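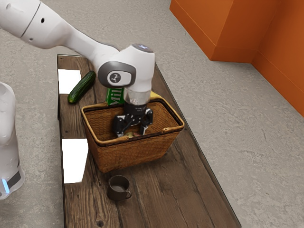
Putting away the groceries is still slow work for a machine

Folteck sells automation to small grocers and has spent two years on a narrower question: can an arm clear a table into a basket without help? The company's manipulation lead spoke to us one afternoon in September, shortly after the group finished its latest round of simulated trials.

The short answer was no, or not at a speed anyone would pay for. "A person does this in under a minute and talks while doing it," the engineer said. "Our planner averages 160 seconds, and it stops to think between items."

The trials run in Ferkitz, the group's simulator, on a task set licensed from Gernar. There are 52 table layouts. Each mixes produce, cartons and small boxes with a basket that may sit at any angle.

Picking up is the easier half. "A cucumber is fine. It's long, it's stiff, you take it across the middle," the engineer said. "Placing is where we lose time. Once the fingers are below the rim, the wrist has very little room to turn."
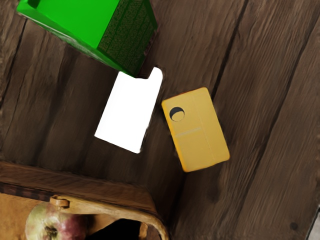 Simulation render: Folteck / Ferkitz

Baskets with handles are a separate problem. The handle crosses the opening, and the arm has to enter on one side of it with the item already turned the right way. An apple on the basket floor narrows the choice further. "We treat the handle as a wall," the engineer said. "That's conservative -- it costs us reach -- but we collide less."

Flat items are the other weak point. A thin card lying on planks gives a parallel gripper almost nothing to close on. Folteck has tried sliding such items to the table edge first, with mixed results.

A shop-floor pilot with Amaral, a regional grocer, is planned for two stores. It will cover boxed goods only. Asked when produce might follow, the engineer declined to give a date and said the team wanted to see the pilot's damage figures first.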